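Comparing two gripper models in simulation with a wrist camera
Rallonow tutorials – November 2018
Written by Zeyu Deng, checked by Xiuying Pan

The steps below set up a comparison between two parallel grippers on the same simulated arm, using the same wrist camera and the same controller. The grippers are the Wurnon, with flat fingers, and the Dotora, with narrower fingers and a longer stroke. You need a working install of the Rallonow simulator and the arm package from the first tutorial.

1. Fix everything that is not the gripper

Load the arm and set the controller to position mode. Leave the gains at the values in the arm package. Set the physics step to 2 ms and the gripper force limit to the same value for both models. If one model file carries its own force limit, delete the line; the global setting does not override it.

Set the random seed to 276. Both grippers then receive the same list of cube poses in the same order.

2. Mount the camera

Attach the camera to the wrist link, not to the gripper base. The two gripper bases differ in height, and a camera fixed to the base will move when you swap models. Point it along the approach axis and tilt it until the tips of both fingers sit in the lower corners of the image with the gripper fully open. Save the mount as a separate file and include it from both arm files.

Jianhua Qiu's earlier version of this page had the camera offset in the gripper file. If you copied from that version, remove the offset or it will be applied twice.

3. Check the view before running anything

Move the arm to the pre-grasp pose with the fingers open and render one image. Check that a finger shows at each side and that the cube can be told apart from whatever lies next to it. Similar colours are the usual cause of trouble here. A small cube near a larger object of nearly the same hue is a hard case for the colour detector, and worth keeping in the test set.
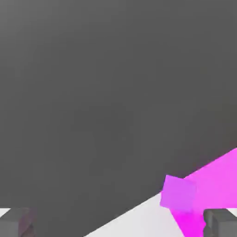 Does the camera need to be recalibrated after swapping grippers?
The mount file stays the same, so the calibration carries over. Repeat it only if you change the tilt or the field of view.

4. Run the trials

Run 600 grasps per gripper. Each trial opens the fingers, moves to pre-grasp, descends, closes, lifts and holds. Cap each trial at 2000 physics steps and log anything that reaches the cap as a timeout – do not merge timeouts with dropped cubes. They have different causes and you will want them apart later.

Log the commanded finger gap, the measured finger gap and the contact force on each finger. Mirko Villa's logging script writes all of these to one file per trial.

5. Compare

Match trials by index and look first at the ones where the two grippers disagree. Replay those with the wrist camera on. Where contact starts on one finger well before the other, the fault is generally in the pose estimate, and the gripper should not be marked down for it.

The Lu controller can be tested in the same way. Keep one gripper, swap the controller, and leave the seed alone. Jintana Chaiyaporn keeps the controller settings file; send corrections to her.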